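The steps in this part cover the hand-held grippers, their markers and the head mount. Do them in order the first time. Later on, you can go straight to the step you need.

## 4.1 Before you start

You will need:

- both grippers from the Fahy case, left and right
- the head mount and its strap
- one spare marker board
- a lint-free cloth and a soft brush
- the small hex key clipped inside the case lid
- the Siltcombe laptop with the recording software already installed

Charge everything overnight if you can. A gripper needs 30 minutes on the charger before it will hold through a full session.

> **Caution:** Do not carry a gripper by its arm. Hold it by the handle, or put a hand under the body.

## 4.2 Checking the grippers

1. Lay both grippers on a table with the jaws facing away from you.
2. Open and close each one by hand. The movement should be smooth from end to end. If it catches, brush out the slide and try again.
3. Look at the padded notch. The rubber rim should sit flat all the way along and the fabric insert should have no tears. A lifted rim can be pressed back down. A torn insert has to be replaced (see 4.6).
4. Wipe the lens with the dry cloth. Don't use glass cleaner, which leaves a film on the coating.
5. Check the screws that hold the marker board. Finger-tight is not enough. Give each one a quarter turn with the hex key after it first bites.

Note: grippers supplied before the Drurnwood refit have slotted screws in place of hex ones. They take a small flat screwdriver and are otherwise the same.

## 4.3 Fitting the marker boards

The marker lets the other cameras work out where each gripper is. A board that is bent, dirty or on the wrong gripper will spoil the recording without giving any warning on the screen.

1. Match the letter on the back of the board to the letter inside the handle.
2. Slide the board into its holder at the rear of the gripper, printed side out.
3. Push until it stops, then fit the screws.
4. Turn the gripper slowly under a lamp. If the print shows a bright patch of glare, clean the board. If the glare stays, swap it for the spare.

> **Caution:** Never mark a board with pen or tape, even on the white border.

## 4.4 Putting on the head mount

1. Loosen the strap fully before putting it on.
2. Set the front pad just above the eyebrows and tighten the strap at the back.
3. Swing the camera arm out until it clicks.
4. Nod and turn your head. If the mount shifts, tighten it by one notch.
5. Plug the lead into the belt pack and tuck the slack under your collar.

## 4.5 Line-of-sight check

Carry out this check standing up, in the place where you will be working. Ceiling lamps and tube lights can be left on.

1. Pick up both grippers and start the preview in Memwood. If it asks for a port, enter 2214.
2. Hold the grippers in front of you at waist height, a forearm's length apart.
3. Tilt one gripper so that its camera looks up past the other. Your upper body and the other gripper should both be in the preview, with the pattern on the marker board clear enough to make out. The board may sit at an angle. It does not have to face the camera square on.
4. Hold still until the status bar turns green, then swap hands and repeat.
5. If the bar stays amber, move 2 paces away from any railing or shelving and try again. If that makes no difference, clean the lens and the board and go back to step 2.

The preview for step 3 should look much like the one below. Some curving towards the corners is normal with this lens.
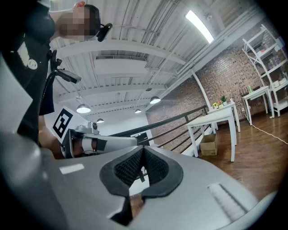 ## 4.6 Replacing the notch insert

1. Switch the gripper off and take it off the charger.
2. Peel the rubber rim back from the outer corner, working inwards.
3. Lift out the old insert and brush away any grit underneath.
4. Lay in the new insert with the slit upright and the point of the groove facing down.
5. Press the rim back into place with your thumb, going along it twice.
6. Leave the gripper for 30 minutes before use.

Old inserts can go in general waste. Order new ones before the last spare is used, as delivery slows down from September.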